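Support ticket – Huso Storage Help Desk
Product: Fenska desktop sorting set
Site: Brastdale, craft room 2
Opened: 3/1/26
Status: Closed, with one item carried over

Summary from customer

We use the Fenska set to keep small craft things in order on one table. There are three problems. The lid on the clear box pops up at one corner. The glue dots under the work board no longer hold. The pink strap we use for bundling will not stay rolled and ends up across whatever is next to it. We have 16 tables set up the same way and this is the only one giving trouble, so I would like to sort it out before we order any more.

What has been tried so far by customer

Washed the lid in warm water and dried it. Pressed the corner down overnight under a tin. Swapped the lid with one from another table – the other lid fitted, so the box is fine. Turned the board round. Put the strap back on its card, which lasted until the next morning.

Reply 1 – help desk

Thank you for the clear list. As the other lid fits, the fault is in the lid itself. Lids can take a bend if they are stored on edge, and the bend usually shows at one corner.

Please do the following:

Fill a washing-up bowl with hot tap water. Do not use boiling water.
Lay the lid in it, flat side down, for five minutes.
Take it out, put it between two tea towels on a level worktop and set a heavy book on top.
Leave it until it is fully cool.

For the board, please tell us what the table top is made of and whether it has been polished or waxed.

Reply 2 – customer

Did the lid as described. It is better but not right. The corner still lifts if I press on the opposite side.

The table top is a painted one, dark grey. It was wiped over with a furniture spray in November when the room was cleaned. I had not thought of that until you asked. The other tables were done with a damp cloth only.

Reply 3 – help desk

The spray is very likely the cause of the board sliding. Glue dots will not grip on a film of silicone or wax, and new ones put on top will fail in the same way.

Peel off the old dots. Rub any left-over glue with a little white spirit on a rag, with the window open, and try it on a hidden patch of the paint first. Wash the table with warm water and a small squirt of washing-up liquid, then go over it with clean water and let it dry. Fit new dots at the corners of the board only. A dot in the middle makes the board hard to lift and does not help it stay put.

On the lid, one more go with the hot water is worth it. If the corner still lifts we will send a new one. The part is number 34 on the spares sheet that came in the box.

Please also tell us how the strap is kept at the moment. The layout of the table makes a difference to the strap problem.

Reply 4 – customer

Second go with the lid made no difference, so please send the spare.

Table washed twice. The first lot of water went cloudy, so there was a fair bit of spray on it. New dots on the corners. The board has not moved for four days, including one day when we had it in use from morning to evening. I would call that part fixed.

The strap is still a nuisance. Pictures of the table:
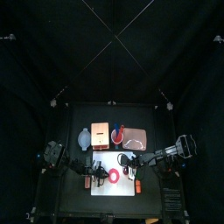
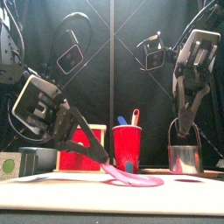

The strap came to us as a short length cut from a bulk roll, and a short length has nothing to hold it in shape once it is off the card. We have tried a paper clip (slid off), a rubber band (left a crease that will not come out) and tucking the end under. It also picks up fluff. With the board kept as the working area, a length of pink strap ends up in a loose loop on the white surface, with the end trailing off to the right, and whoever wants the board next has to shift it first. I would be glad of something simple that people will use without being told.

Reply 5 – help desk

Thanks, that is useful. Lid spare is on order.

For the strap, we suggest giving it a place of its own off the board. Two ways have worked for other customers:

Wind it round two fingers, not tightly, and drop the coil into a small open pot with straight sides. The sides stop it springing out. No clip needed.

Or use a short piece of card tube, 50 mm across, with a slit cut in one edge. Wind the strap round the tube and pull the end through the slit.

If the crease from the rubber band bothers you, press it under a cloth with a cool iron. Test one end first, as some straps shine up under heat.

Reply 6 – customer

Went with the pot. It has been in use for a week and the strap goes back in it most of the time, which is good enough. Did not try ironing.

The spare lid has arrived and shuts flat on all corners. The old one is in the recycling.

One question left over. The Demissie label holders we bought with the set are a loose fit on the pots. Is there a tighter one, or should I use double-sided tape?

Closing note – help desk

Lid: replaced, part 34. Board: fixed by cleaning off furniture spray and fitting new dots at corners. Strap: now kept coiled in a pot.

Label holders moved to a new ticket, as they are listed under a different product. Tape is fine in the meantime – use the thin kind, and wipe the pot first.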